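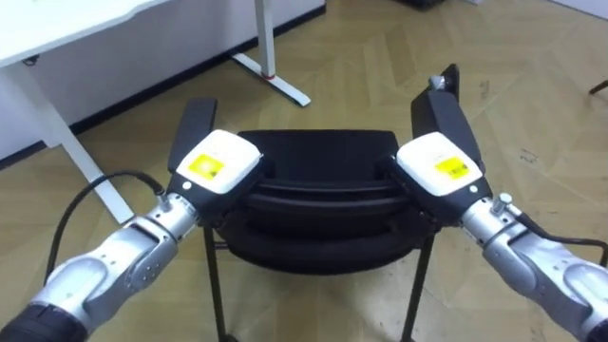
Section 4. Setting up the Troken respirator fit check station

Read this section before the first staff session. It covers the Troken base unit, the hood, and the record sheet. Cleaning and storage are in Section 5.

Before you start

You will need the base unit, one hood with its collar, the test solution (sweet or bitter), the weaker threshold solution, two nebulizers, and a supply of the masks your workplace actually issues. Do not test with a sample mask from another maker. A pass on one model does not carry over to another.

Ask each person not to eat, smoke, or chew gum before the test. Water is fine. Anyone with facial hair where the mask seals should be rescheduled.

Setting up the base unit

1. Place the base unit on a flat surface away from fans, open windows, and air vents.

2. Plug in the power cord and press the switch on the back. The front light blinks amber during self-check, then turns green.

3. If the light stays amber, switch off, wait a minute, and switch on again. If it is still amber, see the fault table in Section 7.

4. Enter the setup code 2188 and press OK. The code is the same for all units and can be changed under Settings.

5. Choose the solution type. It must match the label on the bottle.

Note: Units shipped before April show the solution type as A or B. A is sweet, B is bitter.

Preparing the nebulizers

6. Label one nebulizer "threshold" and the other "test." Keep them labeled for the whole session.

7. Fill each one to the line. Do not overfill.

8. Squeeze the bulb once over a sink to confirm a fine mist. Large drops mean the nozzle is blocked. Rinse it with warm water and try again.

Caution: Never mix solutions or top up one nebulizer from the other. If you are unsure which solution is in a nebulizer, empty it, rinse it, and start over.

Threshold check (no mask)

9. Fit the hood over the person's head and shoulders. Ask them to breathe through the mouth with the tongue slightly out.

10. Spray the threshold solution through the hood opening until the person reports the taste, and write down the number of squeezes. Stop at 50. A person who tastes nothing by then cannot be tested with this solution.

11. Remove the hood and let the person rinse their mouth. Wait until the taste has gone.

Fit check (with mask)

12. Have the person put on the mask without help and do a seal check.

13. Refit the hood and spray the test solution, following the squeeze chart inside the lid.

14. Read out the exercises on the card one at a time. Repeat half the starting dose every 30 seconds.

15. If the person tastes the solution at any point, stop and record a fail. They may adjust the mask and repeat the test once, after rinsing. After a second fail, try a different size or model.

Caution: Stop at once if the person feels dizzy, short of breath, or unwell. Remove the hood first, then the mask.

Records

Enter the mask model, size, result, and tester's initials on the sheet. Send completed sheets to Beatrice Minja in Occupational Health. For replacement hoods and nozzles, contact Hamisi Simiyu in Supplies.

Revised 3 March 2024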